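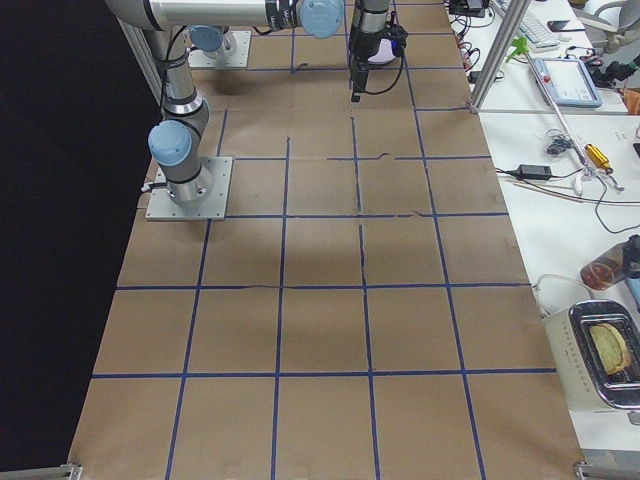 **Figure 2.** Two robot arms at a paper-covered table marked off in squares with dark blue tape.

### 3.2 How households set up motion alerts, and why they change them

We began this part of the study with a simple wish, and that was to learn what people do with the alert settings of a home camera program once the first excitement of installing it has worn off. Most earlier work we know of looks at the installation itself, or at picture quality, and both are good things to look at. But a family lives with its camera software for years, and the settings screen is a place people come back to on a tired evening when the phone has buzzed one time too many. We wanted to be there, so to speak, for those evenings.

We therefore asked 60 households to use Irker, a desktop and phone program for viewing and recording from ordinary network cameras, and to let us keep a log of every change they made to the alert settings. All of the households lived in Callitz or in the nearby town of Bielecka, and all of them already owned at least one camera before they joined us. The logs held no video and no still pictures. They recorded only the setting that was changed, its old value, its new value, and the time. We explained this at some length in a letter sent out in March, and we were glad that so many people wrote back with thoughtful questions about it.

Over the whole study the households made 604 changes. We sorted them by hand into 11 kinds, and then, after a good deal of friendly arguing among ourselves, folded those into four broad groups: sensitivity, zones, quiet hours, and who in the home receives the alert. Two of us sorted every change separately, and where we disagreed we sat down together with the log and talked it through until we could settle on one label.

Sensitivity was the setting people reached for first, and it was also the one they were least happy with. The slider in Irker runs from "low" to "high" with no numbers on it, and several people told us in interviews that they moved it a little, waited a few days, and moved it back. One mother of three described it as "like the knob on our old oven," and we have borrowed her phrase in our own meetings ever since. Zones, by contrast, tended to be drawn once and then left alone. A person who had taken the trouble to draw a box around the front walk and leave out the neighbor's maple tree seemed to feel that the job was done — and in many homes the alerts did settle down afterward.

Quiet hours gave us the most to think about. We had expected people to use them at night, but a large share of the quiet hours we saw were set for the late afternoon, when children come home from school and the door opens and closes again and again. The program allows only one quiet period per day, so these families had to choose between a peaceful afternoon and a peaceful night. Some got around this by muting the whole phone, and a few simply turned alerts off and forgot to turn them back on. We count this last group as a real cost of the design, even though the log shows it only as a single change.

The fourth group, choosing who receives the alert, was small but lively. Couples often began with both phones turned on and then dropped one of them. When we asked how they had decided, the answers had more to do with who slept lightly, or who worked closer to home, than with anything in the software.

For comparison, we also went through the settings screens of Levora, a program that offers numbered sensitivity steps and several quiet periods per day. We did not run a household study with it, so we make no claim here about which program people would like better. The list of screens is given in the appendix, and Section 4 returns to the matter of numbered steps.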